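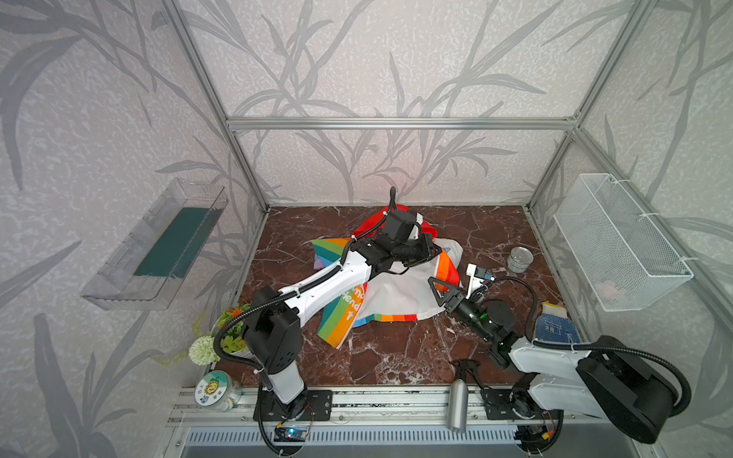 Cell 6, both arms on the cloth, left gripper on top, right gripper at the right edge.

Clovham site, cell inspection before cloth recording
Wednesday, July 3, 2019
Form as issued by Gillex, comments by the inspector

1. Arm bases secure on front rail
Pass. Both checked with a key, nothing moved.

2. Cables clear of the grippers
Pass with comment. The left one curls up above the gripper and the right one arcs back over the forearm. The form says "tidy". I would like it to say how much slack is allowed.

3. Cable ties on rail and right post
Pass. Trim the sharp ends. Also asked for in June.

4. Front rail clear of loose items
Fail. Metal bottle between the two arms, lidded jar at the far left. I am told these are there for variety. Fine, but then list them, and say who puts them back.

5. Shelf and basket fixings
Pass. Tray on the left wall took a push. Basket holds on its ties. Whether ties count as a fixing is a question for Nijs.

6. Exposed electronics below rail
Fail. Open boards and wiring runs under both arms. Needs a cover before anyone leans in to reset the cloth.

7. Stop button tested
Pass, both arms, tested twice.

8. Examples usable
Not a safety item and I don't know why it is on my form. The target is 1000 folds from this cell. I watched 12 and the operator kept every one, including two I would call a bundle. If the system learns from those it will learn bundles. Keledley should write down what a finished fold is.

9. Background changed since last batch
Yes, leaf-print paper on the walls. Claimed to help the system cope with new rooms. No figures shown to me.

Result: not cleared. Recheck items 4 and 6.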